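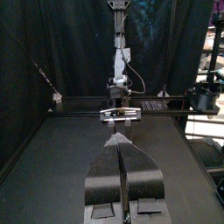 Bukola Isah wrote to us that her test square was coming out too small on the first try, and she asked if the scale must be set again for every file, or one time is enough. It must be set again for every file. Many programs do not remember it. We have moved this point to the start of the section, please read it before you print.

## 3. Printing and joining the Wadov doll dress pattern (no. 683)

Revision 05/12/2021

This section explains how to print the pattern sheets, check the size, join the sheets together and prepare the pieces for cutting. Sewing starts in section 4. If you bought the pattern already printed on the large sheet, go directly to 3.4.

### 3.1 What you need

- the pattern file (PDF), saved on your computer
- a printer with A4 paper, plain white
- a ruler with centimetres
- clear tape or a glue stick
- paper scissors (please keep your fabric scissors for fabric)
- a pencil and one coloured pencil

For the body and the sleeves you will also need tracing paper, if you want to keep the printed sheets whole. It is a good idea when you sew for dolls of different sizes.

### 3.2 Printing

1. Save the file to your computer and open it from there. Do not print from the preview in your email or in the browser.
2. Open the print window and look for the scale setting. Depending on the program it is called "Actual size", "100%" or "No scaling". Choose it.
3. Switch off "Fit to page" and "Shrink oversized pages", if you see them.
4. Choose the layers. The file has one layer for each doll size: Didusen (the slim body) and Espinoza (the baby body with the round tummy). Leave on only the size that you need. The layer called "Text" must always stay on.
5. Print page 1 only.
6. Measure the test square on page 1. Each side must be 10 cm, measured from the outside edge of the line to the outside edge on the other side.
7. When the square is correct, print the other pages with the same settings.

**Note:** Measure the square in both directions. Some printers pull the paper a little and the square becomes a rectangle. A difference as thin as the printed line is not important for the skirt, but for the bodice you will feel it when you close the back.

**Caution:** Do not try to repair a wrong size by adding a wider seam allowance. The neck and the armholes will not match any more, and the collar will not lie flat. Print again.

If you have no layers in your program, all sizes are printed together. In this case follow the line style: the Didusen line is solid, the Espinoza line is dashed. Go over your line with the coloured pencil before you cut anything.

### 3.3 Joining the sheets

Every sheet has a thin grey border and a small letter with a number in the corners. The letter is the row and the number is the place in the row. Lay out all the sheets first and look at the whole before you use the tape.

1. Trim the right border and the bottom border of each sheet. Leave the left and the top border.
2. Start with row A. Put the trimmed edge of A1 over the left border of the next sheet, so that the half diamonds make one complete diamond.
3. Fix with one small piece of tape in the middle, check both ends, then tape along the full edge.
4. Finish row A, then make row B in the same way, and so on.
5. Join the rows from top to bottom. Check the long skirt line with the ruler, it must go through without a step.

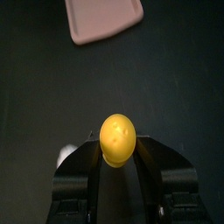 Pink tray on a dark tabletop.

If you use glue, use only a little and let it dry under a book. Wet paper stretches, and the skirt is the piece which suffers most. The glue stick is better than liquid glue.

**Note:** Do not iron over tape. If the paper is wavy, iron it from the back side before taping, with a cool iron and no steam.

### 3.4 Cutting out the paper pieces

Cut in this order:

1. Bodice front (cut one on the fold)
2. Bodice back (cut 2)
3. Sleeve (cut 2)
4. Collar
5. Skirt
6. Waistband
7. Cape, optional

The seam allowance is already included on all pieces except the cape. The edge of the cape is finished with bias tape, therefore it needs none.

Mark the notches with a pencil line. Do not cut them as triangles into the paper; on such small pieces the corner tears very soon. The grain line must also be visible on both sides, so please draw it again on the back of the sleeve and of the bodice back.

When all pieces are cut, hold the side seam of the bodice front against the side seam of the bodice back. They should have the same length. Do the same with the shoulders. The top of the sleeve is a little longer than the armhole, this is correct, you will gather it in section 4.

### 3.5 Storing the pieces

Put the pieces flat in an envelope and write on it the pattern number, the doll size and the month when you printed it. The file had a small correction in June (the collar of the Espinoza size was too narrow at the back), and with the month on the envelope you will know which collar you have. If yours was printed earlier, print only the collar page again. The other pieces were not changed.

The Kurnitz hat is a separate pattern and has its own test square. Please do not mix the sheets, the letters in the corners are the same.

### 3.6 If something is not right

| Problem | What to check |
|---|---|
| The test square is too small | "Fit to page" is still on |
| The test square is too big | The scale is above 100%, or the printer is set for a larger paper |
| Diamonds do not meet | One sheet was printed with another setting, or the wrong border was trimmed |
| Lines are missing | The printer margin is too wide; try "borderless" or another printer |
| No text on the pieces | The "Text" layer is off |
| Colours are pale | Not a problem, the pattern can also be printed in black |

When you write to us about a printing problem, please tell us the name of your program and the measured size of the square in both directions.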